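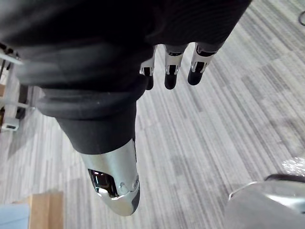 Gray striped carpet, seen from above.

QUESTIONS WE HEAR A LOT ABOUT STRIPED CARPET

Which way should the stripes run?
Most of our customers like them running the long way, from the door toward the window, and it does make a narrow room feel a bit more generous. If you have a wide, short room, though, try them crosswise before you decide! Lay a sample down and live with it for a day or two.

Will gray look cold?
It depends so much on your light. Noémi Hegedűs in our Kozma showroom is always happy to lend out samples, and we do suggest looking at them in the evening with your own lamps on.

How often should I vacuum?
Once or twice a week is plenty for a bedroom, a little more for a hallway. Go along the stripes first, then across them, and take your time near the baseboards.

What about spills?
Blot with a clean white cloth, working from the outside in, and please don't scrub (we know it's tempting).

Do you deliver?
Yes, within 80 miles, and we're glad to carry the roll up to the room for you. December fills up early, so do call ahead and ask for Szabolcs Pap.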